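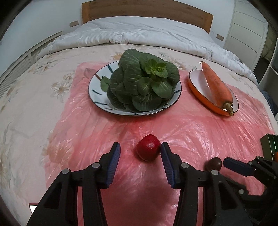
Lámina de reparto

La lámina de reparto es una cubierta de plástico fino que se extiende sobre una cama, una mesa baja o un arcón para apartar y ordenar alimentos frescos antes de guardarlos. El término procede del vocabulario doméstico de la comarca de Varkerau, donde designa tanto el objeto como la costumbre de emplearlo. En la vecina Stusel se usa, con el mismo sentido, la expresión «paño de fruta», aunque el material ya no sea textil.

Origen y denominación

Las primeras menciones escritas figuran en los cuadernos domésticos de Tuulikki Saarinen, que describen un hule extendido sobre la cama de la habitación más fresca de la casa. Orvokki Heiskanen recogió más tarde 68 variantes del nombre en su glosario comarcal, la mayoría limitadas a una sola aldea. El paso del hule al polietileno fue gradual y estuvo ligado a la venta de plástico por metros en el almacén Tikkanen, que lo ofrecía incoloro, verde y rosa.

Características

La lámina habitual es translúcida, carece de dobladillo y se corta a mano, por lo que sus bordes suelen ser irregulares. Se coloca sobre la colcha, con el edredón recogido hacia la cabecera, y deja a la vista una franja de tela en los costados. Las medidas varían según el mueble; las piezas para cama individual rondan los 199 cm de largo. El plástico conserva las arrugas del plegado, que en la práctica ayudan a que las piezas redondas no rueden. 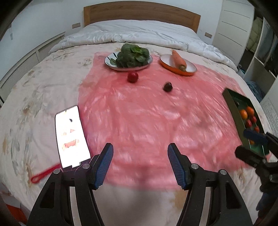

Lámina rosa translúcida sobre una colcha de motivos florales, con platos y bandeja.

Disposición de los alimentos

La distribución sigue un criterio sencillo: las hortalizas se reservan en platos y la fruta pequeña se deja sobre el plástico o se agrupa en una bandeja. Kaisu Rautiainen, autora del estudio más extenso sobre la materia, distingue entre piezas «de plato» y piezas «de lámina». Las verduras de hoja ocupan un plato redondo y amplio, que recoge también alguna hoja desprendida, mientras que una zanahoria entera cabe en diagonal en una fuente ovalada más pequeña, con el extremo del tallo junto al borde.

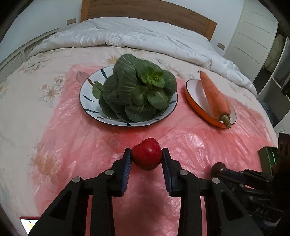
La fruta se revisa pieza por pieza, en general por la mañana, con luz natural. Rautiainen señala que la manzana se sujeta por los lados y a poca altura de la lámina, como la roja y pequeña que aquí se muestra, de modo que una caída accidental no la golpee. Las piezas con marcas blandas se destinan al consumo inmediato o a la compota. Las demás se envuelven en papel o pasan a la despensa - en Stusel, tradicionalmente, sobre baldas de listones.

Las frutas de piel delicada reciben un trato distinto. La fresa, cuya temporada comienza en la comarca en mayo, se aparta en último lugar y no se apila.
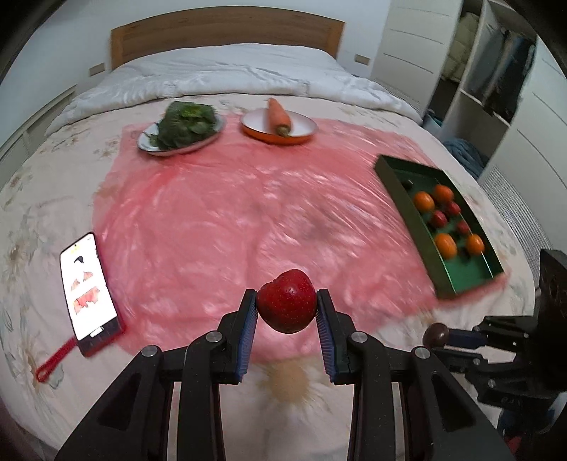
Tampoco se lava antes de la selección, ya que la humedad acorta su conservación. El manual de Aarne Väisänen recomienda dejar espacio libre entre una pieza y otra y retirar la lámina en cuanto termina el trabajo, doblándola hacia dentro para retener los restos de tierra.

Conservación y estudio

La colección etnográfica de Varkerau reúne unas 300 fichas sobre la costumbre, además de nueve láminas completas, catalogadas por Florian Fankhauser. La más antigua es un hule de color crema con un remiende cosido en una esquina.

Véase también: hule; despensa; fresquera.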